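Let the Blocks Stay Out

Last updated: January

I have a soft spot for plain toy blocks, and I'm a little tired of seeing them put away. At the Brindbridge play library, where I help out some mornings, the rule used to be that every tray got sorted by color before lunch. Red with red, blue with blue, lids on. It looked great on the shelf, and I think it was a mistake.

A sorted box tells a kid the job is already done. A spread of shapes on a flat surface asks for something – a row, a wall, a very short tower. My nephew will walk right past 68 pieces in a tub and then sit down for almost an hour with whatever got left on the floor.

Give me a pale maple board and a few red, yellow, green and blue pieces scattered over it, and my hands start itching to move that yellow cylinder next to something.

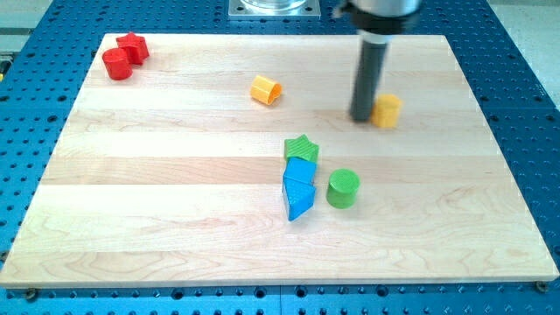 What to buy, if you must

Skip the giant sets. Kiltier sells one with 917 pieces and I've never met a family that needed it. We got a small Evoswood set for 48 dollars and it's still going strong (minus a triangle, which I blame on the dog). Plastic is fine too! I know the wood people will write in, but plastic washes easily and the colors are cheerful.

Spend the rest on a decent surface. Carpet is miserable for building, and most kitchen tables are full of mail. A board you can slide under the couch, with the blocks still on it, means you pick up tomorrow right where you stopped.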